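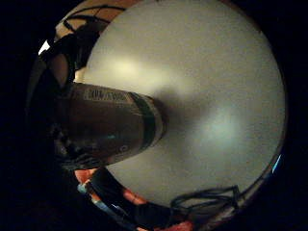

A can with a green band round it, lying on its side.

I've been trying to give up fizzy drinks since December and I'm pleased to say it's going terribly. Well, not terribly. I was on four a day (don't tell my dentist) and now I'm down to one, which I have at about three in the afternoon when my brain turns to porridge.

The first fortnight was grim. Headaches, snapping at the cat, the lot. My friend Ritva swore by cold tea with a slice of lemon, so I made a huge jug of it and drank one glass and poured the rest on the hydrangea. The hydrangea looks great!

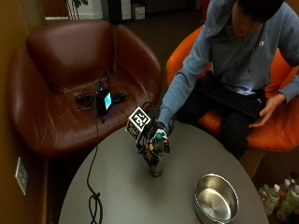
What did work was making it a nuisance. I stopped buying the 24-packs and told myself I could have one whenever I liked, as long as I walked to the corner shop in Brimcombe for it. It's up a hill. In February, in sideways rain, you find out very quickly how much you want a cola.

I also started writing down what I spent, and I wish I hadn't, because last year it came to £639. On pop! That's a weekend away somewhere with nice towels. Gaetano at work says his crisps would be worse, but he won't add them up, the coward.

Sleep is the big change. I used to lie there until one in the morning redesigning the kitchen in my head, and now I'm out by eleven most nights and the kitchen stays as it is.

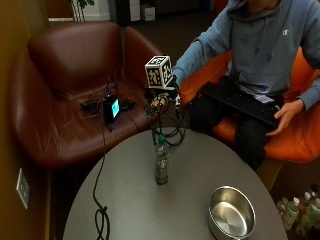 What I'm drinking instead

Fizzy water, mostly, with a splash of the blackcurrant squash we had as kids. Ginger cordial if I'm feeling fancy. I tried kombucha once and I'd like those two minutes back, but if you know a nice one, pop it in the comments and I'll give it another go.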